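Automation of Table Clearing at the Samwood Conference Center
Student Project Report, Work and Organization
Jinlong Ye
Submitted 21st September

1. Background

Samwood is a conference center with meeting rooms rented by the day or half day. Between bookings the rooms have to be turned over. This means clearing cans, cups, wrappers and leftover snacks from the tables, wiping the tables, vacuuming the carpet and resetting the chairs. The work is done by the room crew, which had 9 people at the time of my project. They are employed by Lemorent, a cleaning contractor.

In December the center started a trial of a clearing robot supplied by Brenance. The robot picks up trash from the tabletops after the guests have left. It does not wipe, vacuum or move chairs. My project looks at what the trial has changed for the crew. I did not try to measure whether the robot is good value for the center.

2. Method

I spent 20 shifts at the center, most of them in the late afternoon when the largest number of rooms change over. I followed one crew member per shift and took notes. I also interviewed seven of the crew, the shift lead and the Lemorent area manager. The interviews lasted up to 30 minutes and were done in the break room. Two of the crew did not want to be interviewed and I did not include my notes about them. The crew members are not named in this report.

I also had access to the shift log, where the crew writes down every time they have to step in and help the robot. There were 149 entries for the period I studied. The log was kept by hand and the entries vary a lot. One person wrote full sentences, another wrote only the room and "stuck."

3. How the work is divided now

Before the trial, one person did a whole room from start to finish. Now a crew member opens the room, checks for personal belongings, removes anything with liquid in it and starts the robot. They then go to the next room and come back when the tables are done. The wiping and the floor are left for the second visit.

The check for belongings was not in the original plan. It was added by the shift lead after a guest's glasses case was thrown away in the second week. It is now the first item on the room sheet.
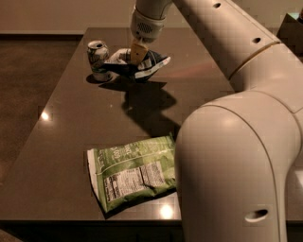
The most common reason for a log entry was an item that was dropped or missed. Thin packaging came up more than anything else, followed by flat items and paper napkins. The Long Room, which is the biggest room and is mostly used for all-day training courses, had more entries than any other. Several of the crew said they now collect wrappers themselves during the belongings check because it saves a second trip. This is not part of the procedure, and the area manager did not know about it when I interviewed her.

4. What the crew said

Opinions were mixed. Four of the seven said their backs and shoulders felt better, as they no longer lean across the wide tables as much. Two said the day felt more broken up. One of them described it this way: "I used to finish a room and close the door. Now I have three rooms open and I have to remember where I was in each one."

The people with the most experience were the least happy with the new order of work. They had their own ways of doing a room quickly and could not use them any longer. A newer employee liked it better, and said it was easier to learn than the old way.

Everyone brought up the question of hours. Lemorent has said that no one will lose hours during the trial. What happens after it has not been decided, or at least has not been told to the crew. The shift lead said she gets asked every week and has no answer to give.

Pay has not changed. Starting the robot, freeing it and writing the log are all new tasks, and three of the crew thought they should count as extra responsibility. The area manager said this would be looked at when the contract is renewed.

5. Discussion

The trial has moved some of the lifting and reaching away from the crew and given them more checking and walking. The room sheet only covers part of this. The wrapper collecting is a good case, since it makes the robot's results look better in the log while the work behind it is not written down anywhere. If Samwood uses the log to decide on the next contract, it will be missing that time.

I would suggest adding a line to the room sheet for items picked up by hand before the start, and letting the crew see the log totals. Both could be done with the paper forms already in use.

6. Limits of the study

I was only there for late afternoon shifts and a few mornings, and never on an evening event. The crew knew I was a student, but two people asked if I was reporting to Lemorent, so some answers may have been careful. The log has no entries for four shifts when the binder was missing.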